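I have been patching cables for a living long enough to have strong feelings about a small piece of clear plastic. So when Stimmont announced an open day at its workshop in Murberg, with a robot that connects network cables, I took the morning off and went. I expected to come home irritated. I came home with an opinion that is more complicated, and I would like to defend it.

Most of the visitors stood at the back, near the coffee. I understand them, because from the back the demonstration is very dull. An arm moves a little, stops, moves a little less. One must go close, and follow the fingers on the screen, to see where the difficulty is.
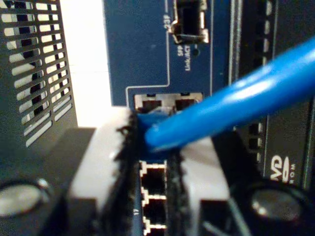 *A blue patch cable at the switch, between the gripper's fingers. Open day at Stimmont, Murberg.*

People outside my trade believe that the hard part of a cable is to know where it goes. For a person this is true. You read the label, you find the port, and your hand does the rest without asking you. For a machine it is the opposite. The port number is in a database and it costs nothing to look it up. The last few millimeters are the whole job. The plug must arrive straight, the tab must be on the correct side, and the cable behind it pulls in whatever direction it likes, as cables do. If you push too hard you bend a contact, and a bent contact is the worst kind of fault, the one which works until the evening.

Adaeze Okoro, who presented the project, did not hide any of this. She told us that the team had made 1689 insertion attempts since June, and that she would not give us a success rate, because they had changed the finger pads in the middle and the numbers before and after cannot be compared. I liked this answer very much. I have sat through many presentations from vendors, and in all of them there was a percentage.

My first argument, then, is about the style of the demonstration. Stimmont let us see slow work. There was no music and no film. When someone asked to see the arm do a complete rack, Okoro answered that it could not, and that nobody in the building was claiming so. A public that has seen only polished robot videos needs more mornings like this one. We make decisions about budgets and about people's jobs on the basis of these videos, and I think we make them badly.

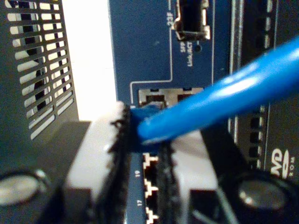
Tamunoemi Akpan wrote to me, after reading my draft, that I am too generous. A slow demonstration is still a demonstration, she says, and a company that shows you its modesty is also selling you something. She wants to know who will be called at night when the robot has put a cable in the wrong port, and whether this person will still know how to do it by hand.

I accept the second part of her objection fully. It is my own worry. In our server room at Nnaji we are two technicians, and I trained the other one. He learned by doing dull patching for 50 evenings, with me beside him complaining about his bends. If the dull patching goes to a machine, I do not know where the next technician will learn to be careful. Stimmont has no plan for this, and I do not think it is fair to demand one from a robot team. But somebody's desk must have this question on it, and at present I believe it is on no desk.

Where I do not follow Akpan is the suspicion. A company can have an interest and still tell you the truth. I asked how they choose the grip and received a long, technical and partly boring reply about the boot of the connector: how stiff it is, how differently two suppliers make it, why holding the cable itself was a failure. A salesman does not bore you in this way. Someone who has lost weeks to a plastic boot does.
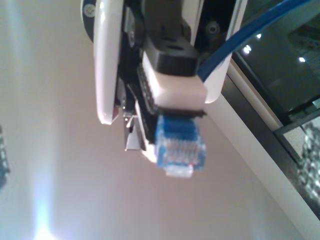 Lerato Moodley asked during the discussion why we do not simply change the connector. The shape was made for human fingers, she argued, and if machines will do the work then the industry should design a plug for machines, and stop spending clever people on imitating a thumb.

It was the best remark of the day and I have thought about it since – mostly in the train. In a new building she is right. But I do not work in a new building, and almost no one does. We have old switches next to newer ones, and equipment that still carries a disc drive, and everything must stay running while we touch it. A robot that needs a special plug will serve the rich halls first and perhaps only them. A robot that accepts our ordinary plug, with all its faults, could one day help a room like mine.

So I will go again if they invite me. I would ask them for one change: put the coffee next to the robot.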